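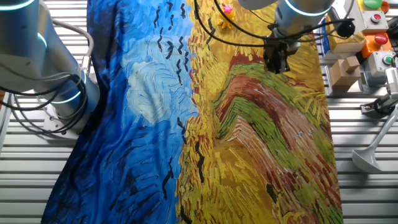
Is the two-arm table still on track for the open evening in July? So far it is, and we have spent $2,180 of the Stomside grant getting there.

We did lose the better part of a month to wiring (our own fault, we rushed it in the spring), but both arms now share one table at the Adjei workshop and everyone is so much happier! The painted landscape cloth has been a lovely thing to practice on — all those busy colors give the vision software a proper workout, and the little toy is our favorite thing to pick up.
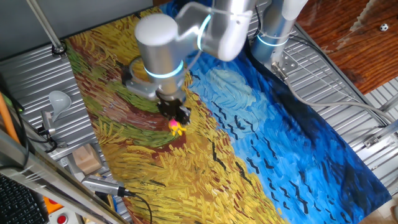

We have logged 533 tries since the last report, and evening sessions now run up to 90 minutes before somebody needs supper. Still to do are the handovers from one arm to the other, and tidier cables. We would also like to put 7 more hours of shop time on the grant, if you are happy with that.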